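Home | Residents | Tips and Advice | Contact

Hetdale Residents' Services: Caring for Stored Fabrics

Residents are reminded that tablecloths, curtains and other large pieces of cloth kept in the common storage rooms must be clean when they are put away. Food stains left on cotton will set over a season, and starch attracts silverfish.

Wash each piece according to its label and dry it fully on the line. Coloured and dark fabrics should be dried in the shade and turned inside out where possible. Do not store anything that is still damp at the hems.

Plastic bags are not recommended for periods longer than 3 months. An old pillowcase or a cotton sheet is suitable. Mothballs are not permitted in Gredum Wing; cedar blocks may be used instead and should be lightly sanded every August.

Long cloths may be folded or rolled. Folding saves shelf space but leaves creases in both directions, and these become harder to remove each year. Residents who fold should change the position of the folds whenever the cloth is taken out. 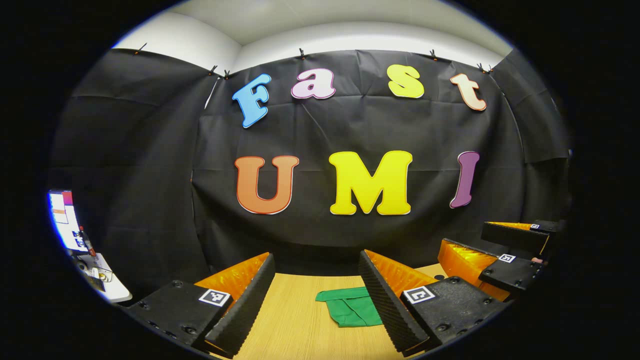

Heavy creases may be eased by hanging the cloth overnight in a bathroom after a hot shower. If an iron is needed, test its heat on a corner first and press dark colours from the reverse side to avoid shine.

Enquiries about shelf space should be directed to Alcides Rocha at the Otaline Street office.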